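Budgeting for a two-armed kitchen robot – what am I forgetting?

Posted in: Workshop and Automation, Buying Advice

Clulano

Hi all, first proper post after months of lurking. I help run a small shared teaching kitchen and we've got a bit of money put by for a two-armed setup that can tidy a worktop between classes. Plates onto the rack, chopping boards moved over to the sink side, bread baskets back on the shelf, that sort of thing. Nothing hot and nothing sharp.

I've had three prices so far, all in pounds and all before VAT:

Pair of arms, second-hand, with a year's cover: 3,673
Pair of hands with proper fingers: 2,845
Pair of simple two-finger grippers instead of the hands: 1,916

So it's arms plus one or the other. I was all set to go for the hands (they look brilliant!) but the gap is 929 and that would pay for a decent stand and a lot of spare plates. I've also been told I should try the whole thing in simulation before I order, and there's a fellow selling ready-made kitchen models for 400. Is that money well spent or am I just putting off the decision?

We'd want to order before December if we can. Any thoughts welcome, including "don't".

Ningsih Hartono

Ooh, I went round this exact loop last year for our café, so let me save you some evenings. Buy the simulation stuff first, or better still have a go with free models and only pay the 400 if you get stuck. I spent a fortnight moving pretend plates about before I'd ordered a single bolt and it changed my shopping list completely.

The biggest thing I learned was about flat objects. A plate with a raised rim is fine, you can get a fingertip under it with a bit of fiddling. A chopping board lying flat on a stone worktop is horrible. There's nothing to get hold of unless it has a handle slot, and even then you're asking a finger to go down into a slot with hard worktop right underneath. I had the two hands push from either side and lift together, which worked in the end, but I'd never have budgeted the time for it. If you can swap your boards for ones with little feet, do that before you spend a penny on anything clever.

Baskets were easier than I expected. Pinch the side and up it comes. We found woven ones shed bits though, so have a think about where those end up.

On hands versus grippers, I bought the hands and I'm glad, but I'm the sort who enjoys fiddling. If whoever looks after yours isn't, get the grippers. Fingers mean more joints and more setting up, and when something goes wrong you're without it while it's away being mended. Ask the seller what one replacement finger costs. Mine (Grostik, for what it's worth) took three emails to answer that, and I should have taken the hint.

Things I left off my own budget, in the order they hurt:

A stand heavy enough that the arms don't rock it
Covers for the wrists, as ours had gaps that crumbs would love
An emergency stop you can reach from both sides of the worktop
Someone's time. Put a real figure on this one, even if it's you

Also measure your reach with everything laid out the way it'll really be. I'd measured to the middle of the worktop and forgotten that half our things get shoved to the back, where the bigger bits of kit live. Two arms from opposite sides cover the middle nicely, but the far corners are another matter.

I've put one of my practice layouts at the bottom so you can see the sort of thing I mean. It's only a simulation but it was enough to plan from. Shout if you want the list of objects, I've still got it somewhere.

Tambunan

just get the grippers. we've had a pair from Sterkaton for ages and they pick up plates all day. never bothered with simulation, put some tape on the table and had a go

second-hand arms are fine but check the year's cover includes collection, ours didn't and they're heavy

Clulano

Thank you both, that's so helpful. I hadn't thought about the boards at all and ours are dead flat, so that's a job for this week – I'll see what ones with feet cost. And I'll email about the finger price and the collection before I go any further.

Ningsih, yes please to the object list! I'm leaning towards grippers now and keeping the difference for the stand, but I'll try both in simulation first if the free models will let me.

Attachment from Ningsih Hartono: 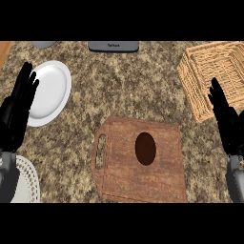 Practice layout in simulation: board in the middle, a hand at either side, oval plate and basket further back.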